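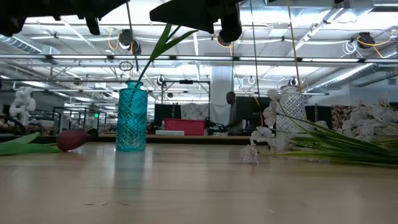 Turelbridge and Woslow Car Owners' Club
Minutes of the ordinary meeting, Mon 27 March

Present: the chair, the secretary, the membership secretary, the events organiser, the website editor and ordinary members as signed in.
Apologies: received from the runs organiser and two members from the Woslow side.

1. Minutes of the last meeting
Agreed as a true record after one correction. Under item 5, "rear discs" should read "rear drums". Signed by the chair.

2. Matters arising
The club's tyre inflator has been returned and is back in the store cupboard. The foot pump is still out on loan. Whoever has it is asked to bring it to the next meeting.
The insurer has confirmed that cars on static display are covered while parked, but not while being driven on or off the field. Members should check their own policies for this.

3. Membership
The membership secretary reported that renewals are slower than last year. Reminders have gone out by email, and paper copies will be posted to those without an address on file. The subscription stays the same.
A member asked whether owners of electric cars can join as full members. The chair read out the rule, which says "any motor car", and the meeting took this to include them. No change to the rule is needed.

4. Fotine garage, group servicing offer
Fotine has offered members a reduced rate on an oil and filter change, to include a check of brakes, lights and wipers. The garage wants bookings in blocks and cannot take vans. Parts beyond the oil and filter would be charged at the normal price.
Some members felt the offer was of little use to those who do their own servicing. Others said it would suit newer cars where the service record matters. The garage has not yet said whether it will stamp the book for cars still under warranty.
Agreed to accept in principle. Secretary to ask about the stamp and report back.

5. June run
Two routes were put forward. The first goes out over Csonka Hill and back by the reservoir. The second keeps to the valley road and is shorter. The hill road has been patched but is still rough near the top, and owners of lowered cars were against it.
Vote taken by show of hands. Valley route chosen. Lunch stop to be at Woslow, where the field can take up to 200 cars if the ground is dry. The events organiser will ask about hard standing in case of rain.
Entry forms to be on the website before the next meeting. Cars must be taxed and have a current MOT where one is required.

6. Club funds
The balance stands at £392 after paying for hall hire. The deposit for the Woslow field is £200 and falls due before the run. Payment approved.

7. Website
The editor asked for short write-ups of members' cars, with the year, the engine and any work done. The for-sale page has several old adverts on it. Adverts will now come down after two months unless the seller asks for longer.

8. Any other business
The car park lights at the Turelbridge hall are going off before meetings finish. Secretary to speak to the hall.
A member has a set of steel wheels and a roof rack to give away. Details on the noticeboard.

Meeting closed. Next meeting at the same place and time, with the June run first on the agenda.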